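5. Running the hand-held gripper demo

Visitors love this part, so give it plenty of room! Each turn takes 4 minutes.

1. Wipe the mesh on the inner faces of the jaws.
2. Hand the gripper over with the jaws pointing away from the visitor.
3. Let them pick something small first. They can move on to bottles once they have the feel of it.
4. Stay close and watch the jaws, and let the visitor do the work. 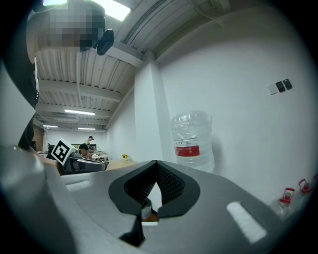

Fig. 5. Hand-held gripper with mesh-lined jaws, open day at Wurkville.

Note: Talk while they try it. Struan Guthrie asks people to guess how hard they are squeezing, and the whole line joins in.

CAUTION: Keep fingers out of the narrow slot at the base of the jaws.

5. Put the gripper back on its stand before you call the next visitor. Checking it over is covered in section 6.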